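Varnstead Community Kitchen
2026-04-29

1/ Varnstead Community Kitchen is updating its guidance on packing food for collection. The guidance applies to all members who prepare bags at the Haruna Street site. Please read the full thread before your next shift.

2/ Bags. Paper shopping bags with rope handles remain our standard. Stand the bag upright on the table and open it fully before anything goes in. Bags with a torn handle should be set aside for dry recycling.

3/ Order of packing. Heavy and boxed goods go in first. Single items in clear plastic go in last, with the twisted end facing up. Please do not stack more than 4 wrapped items on top of one another.

4/ Open bowls do not go into bags. Food in a bowl stays on the mat until it has been moved to a container with a lid. This includes shellfish, cut peppers and anything else that may spill.

5/ Mats. Each packing table now has a dark mat, supplied by Nukel. Mats are to be wiped down between orders and left flat on the table at closing. They are not to be used on the floor.

6/ Lamps stay at the end of the table, away from the bags. Members are asked to keep cords clear of the walkway -- particularly at the front edge of the table.

7/ Orders are booked through Batatent as before. The limit is 200 bags per week, and it will be reviewed in August. Requests for more than five bags should be sent to the kitchen office three days ahead.

8/ Printed copies of the guidance are available at the front desk. Questions may be sent by reply to this thread.
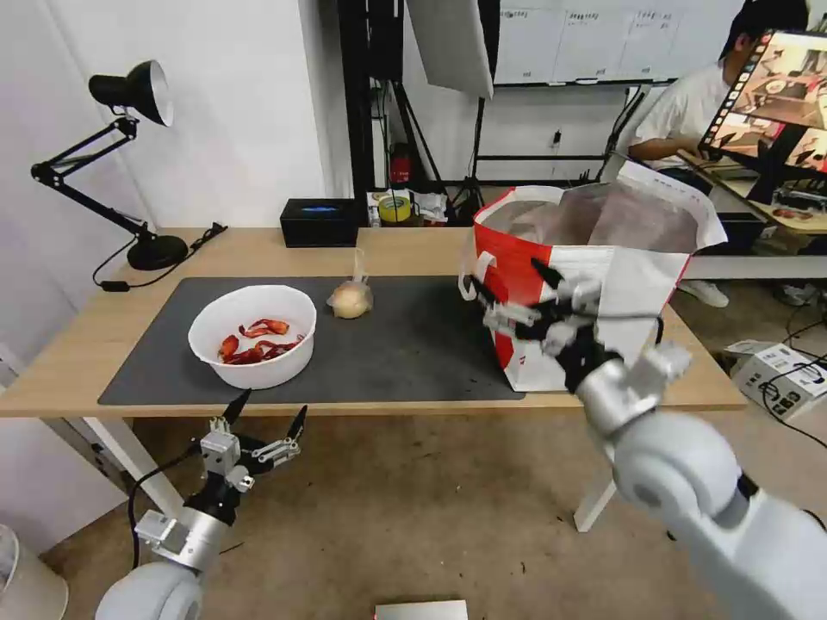 Packing table with mat, bowl and red-and-white paper bag.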